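Perforated storage cabinet

A perforated storage cabinet, also called a pegboard cabinet or pegboard tower, is an upright piece of workshop or office furniture whose outer panels are pierced with regular rows of holes. The holes accept hooks, pins, clips and small trays, so that the outside of the cabinet can be used for storage as well as any space within. Cabinets of this kind are found in workshops, school craft rooms, laboratories, shared offices and, less often, private homes.

Shares 42 | Comments 4

Background

The perforated panel was in use as a wall fitting before it was applied to free-standing furniture. A wall panel requires a sound wall and permanent fixings, and it cannot easily be moved when the layout of a room changes. Makers of office and workshop furniture therefore began to fit the same panels to upright frames, first as double-sided screens and later as closed towers. In the trade the term "tower" is generally kept for models that are markedly taller than they are wide.

Construction

Most examples are made from sheet metal, which is punched while flat, folded at the edges and then painted or powder coated. White, grey and black are the usual finishes. Wooden and plastic panels are also produced, although wood tends to wear around the holes when hooks are often changed.

Hole patterns differ between makers. Round holes in straight rows take the widest range of fittings, while square holes and upright slots are usually intended for a maker's own hooks. The Kuster pattern uses round holes on all faces. The Trovura range combines round holes at the sides with slots at the front, and its heavier brackets cannot be fitted to the side panels. Adaptors are sold under the Vuvum name for owners who wish to use one set of hooks on both.

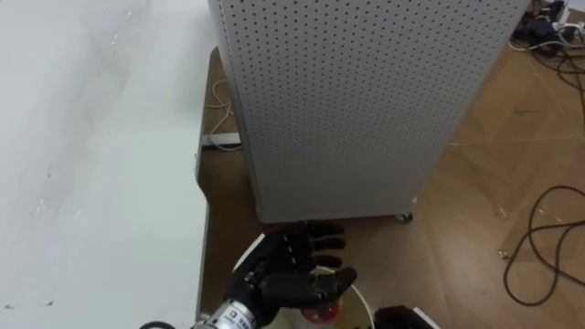 Mobility is the chief difference between a cabinet and a fixed panel. A cabinet that stands on the floor by its base plate must be emptied or lifted before it can be moved, whereas one fitted with castors can be pushed aside for cleaning or brought up to a workbench. Small black castors, such as the one at the lower corner of the white tower illustrated, raise the bottom edge only a little above the floor. This keeps the cabinet low and steady on a smooth surface, but it leaves little clearance for long cables of the kind lying in loops across the wood-grain floor nearby. Larger wheels pass over small obstacles more readily and add to the overall height. Locking castors are advised wherever the cabinet is to stand beside a table at which people work.

Loading and stability

A tall cabinet on a narrow base may tip if heavy articles are hung high on one face. The customary practice is to place heavy tools low down, to share the load between opposite faces, and to keep the upper rows for light articles such as tape, scissors and gloves. Castors should be locked before hooks are added or removed. Where a cabinet is to be moved frequently, hooks with a retaining clip are preferred to plain hooks, which may work loose on uneven floors.

In the handbook Furniture for Shared Workrooms, Kamran Parsa recommends that a mobile tower be pushed from below the middle of its height and never pulled by a hook or tray. The same handbook advises that cables be gathered along a wall or beneath a table before any wheeled furniture is moved.

Use in shared rooms

In rooms used by several groups, perforated cabinets are often placed at the end of a large table, where they can be reached from more than one side. The Lolongate workrooms, which adopted wheeled cabinets throughout, assign one face of each cabinet to each group and leave the remaining face for common tools. Outlines or labels are sometimes added to show where an article belongs.

Care

Painted metal panels may be wiped with a damp cloth and mild soap. Dust gathers at the edges of the holes and is best removed with a soft brush. Castors should be checked for thread and hair, and their fixings tightened when the cabinet begins to lean or rattle.

See also: Pegboard; Tool trolley; Workbench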